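From the Dalow House newsletter, February

Drying socks in a small flat

In the last issue I asked how you dry your washing in winter, and 17 of you wrote back. Thank you for this. The most common complaint was small things: socks, cloths, the little bags for delicate washing. They fall behind the radiator, they lie in a heap on the rack and they stay damp in the middle until the next evening.

My own answer is a hanger with clips. I grew up in a flat with one narrow balcony and six people, and my mother had two of these hangers on the rail every morning. When I moved to Rurkidport I bought the same kind in the second week, before I bought a proper saucepan.

The way of hanging matters more than people think. I clip each sock by the cuff and let the toe hang down. If you clip by the toe, the cuff is stretched by the weight of the water, and after a few months it does not hold on your leg any more. Put the two socks of a pair next to each other — then you can take them down together and fold them at once, without the search at the end.

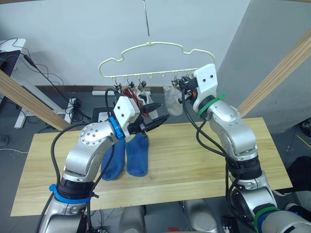

Blue socks, a red cloth and a small white one on a clip hanger.

Cloths need only one or two clips, but please leave a space between a thick thing and its neighbour. I put the heavier pieces at both ends and the light ones in the middle, so the hanger stays level. Thin socks and mesh pouches are dry first, and you can take them away to give more air to the rest.

Gerrit Masilela from the second floor asked if the clips leave marks. On thick cotton I never saw it. On fine knitting yes, a small one, and it goes away when you pull the fabric gently with your fingers.

The drying room is open again until nine in the evening. There is now a rail on the left wall where you can hook your hanger, and the window should stay open a little, also when it is cold. Please write your flat number on your hanger. Mine says 57.

For the next issue I would like to hear how you dry pillows.

Araceli Ocampo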